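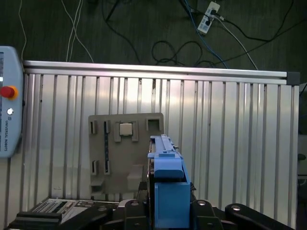

Tan board leaning against the wall.

Prakthorpe House, Unit 3 - pre-lease building services walk-through
Inspected by: Daranee Yensuk
Reviewed by: Rattana Wiriya
Client: Rivis (incoming tenant)
Month: May

Ratings: OK / Monitor / Fix before handover / Not inspected

1. Main electrical intake
Access clear and door locks - OK
Circuit schedule matches labels - Fix before handover
Comment: Schedule dates from the previous fit-out. Two lighting circuits are listed as spare but are live. Landlord's electrician to reissue.

2. Emergency lighting
Monthly test log kept - OK
Full-duration test certificate - Fix before handover
Comment: Log is up to date. The certificate was promised by email and had not arrived when this sheet was typed.

3. Fire alarm
Panel healthy, no faults showing - OK
Call points unobstructed - Monitor
Comment: The call point by the rear exit has a coat rail next to it. Rail to be moved, tenant to keep the area clear.

4. Heating and cooling
Rooftop unit service record - Monitor
Filters changed - OK
Controls respond from wall stat - OK
Comment: Unit has 689 hours on the meter since its last service. Sriwong service it every 500, so it is overdue. Ask for a date in writing. Fan belt looked worn but was not slipping at the time of the visit.

5. Water
Main shutoff found and tagged - OK
Water heater relief valve piped to drain - OK
Backflow preventer test tag - Fix before handover
Comment: Tag missing. Hosel did the last test and should have a copy.

6. Drainage and roof outlets
Roof outlets clear - Monitor
Floor drain in plant room - OK
Comment: Leaves in the north outlet. Cleared by hand on the day, guard still needed.

7. Elevator
Not inspected. Unit 3 is ground floor only, but the lease puts a share of elevator costs on the tenant. R.W. to check the wording.

8. Paperwork still owed by landlord
Circuit schedule
Emergency lighting certificate
Backflow test report
Rooftop unit service date

Reviewer's note: Item 4 should be settled before the lease is signed - if the unit fails early, the repair clause as drafted leaves 100 percent of the cost with the tenant. The other items can run to handover. - R. Wiriya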